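Prostside, 2020-01-14

"Wir haben einfach zu viel Zeug"

Stadtteil Prostside, dritter Stock, kein Aufzug. Sie macht Tee, er sucht noch die Liste. Seit December-- nein, seit Dezember läuft bei den beiden die Spielzeugausleihe Lūse, und das Telefon steht nicht still. "Eigentlich wollten wir nur den Keller leer kriegen", sagt sie. Der Keller ist immer noch voll.

Die Idee kam auf dem Flohmarkt in Stendgate. Schlechtes Wetter, kaum Käufer. "Alle wollten was loswerden, keiner wollte was mitnehmen", erzählt er. Also leihen statt kaufen. 3 Wochen, dann zurück, dann das Nächste. Anfangs machten 4 Familien mit, inzwischen stehen 3,067 Teile im Katalog. Einzelteile wohlgemerkt, keine Kisten.

Was geht am besten? Er muss nicht überlegen. "Bausteine. Immer Bausteine." Die großen, für die Kleinen. Puzzles dagegen -- schwierig. "Da fehlt immer was", sagt sie, "und dann rufen die Leute abends um 10 an."
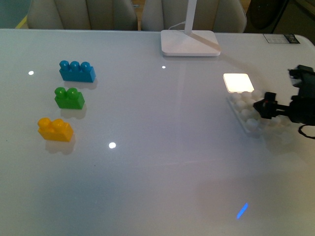
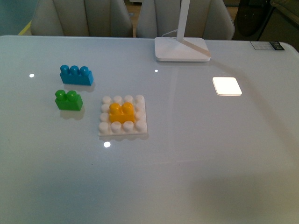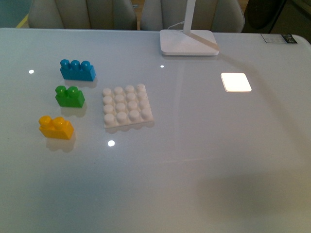
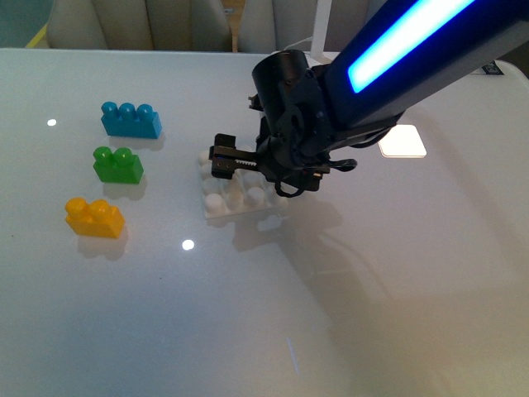
Große Bausteine auf dem Tisch

Streit gab es auch. Wer zahlt, wenn was kaputt geht? Eine Kaution wollte sie nie, er schon. Jetzt gibt es eine kleine, "mehr so ein Pfand". Verloren geht seitdem weniger. Gewaschen wird alles in der Badewanne, Holz nur abgewischt. Der Rücken macht das nicht ewig mit, sagt sie.

Und Weihnachten? Kurze Pause. "Da waren wir nervös", gibt er zu. Will man ein geliehenes Geschenk unterm Baum? Manche ja. Eine Mutter hat ihren Kindern gesagt, der Weihnachtsmann holt es im Januar wieder ab. Fanden die Kinder wol ganz normal.

Geld verdienen die beiden damit nicht. Es reicht für die Miete vom Lagerraum neben dem Café Medano, das wars. Ob sie weitermachen? Sie zuckt mit den Schultern. "Bis Sommer auf jeden Fall." Er will lieber einen zweiten Raum in Stendgate anmieten, sie nicht. Das klären sie noch, sagen beide gleichzeitig. Dann klingelt es, jemand bringt eine Murmelban zurück.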